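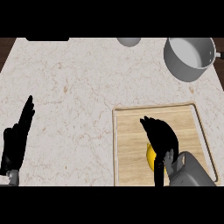
Pale stone countertop with rust-colored veins, computer rendering

Call for participants: home cooks for a study of kitchen surfaces

Lurnness is looking for people who cook at home and want to share their experience with us. We prepare a guide for families who renovate their kitchen, and we would like it to be based on the daily life of real households in Priltham and Jarketar.

Who can take part

You are 18 or older and you cook at least four times in a week. Your kitchen can have any kind of countertop: stone, wood, tile, steel or laminate. Old and damaged surfaces are very welcome, also in rented apartments. We are sorry that we cannot accept persons who work in the sale of kitchens.

What you will do

The study takes 6 weeks and starts in June. You keep a short diary about cooking and cleaning, which needs a few minutes in the evening. You write down what was spilled, how you cleaned it and if a stain stayed. At the beginning and at the end there is an interview of 40 minutes, by telephone or in our office at 146 Yang Street, Priltham. The interviews are in English, but the diary can be written also in Spanish or Polish.

We do not ask you to buy any product or to change your habits. Please continue to clean as you always do.

What you receive

Every participant receives 20 dollars for each completed week of the diary, and a printed copy of the guide when it is ready. Bus tickets to the office are paid back if you keep them.

Your data

Your name will not appear in the guide. You can stop at any time without giving a reason, and the weeks you have completed will still be paid.

How to apply

Send us a letter or come to the office between 10 am and 4 pm. Please tell us your age, how many people live in your home, what your countertop is made of and how old it is, if you know this. We answer to everybody, also when the places are full.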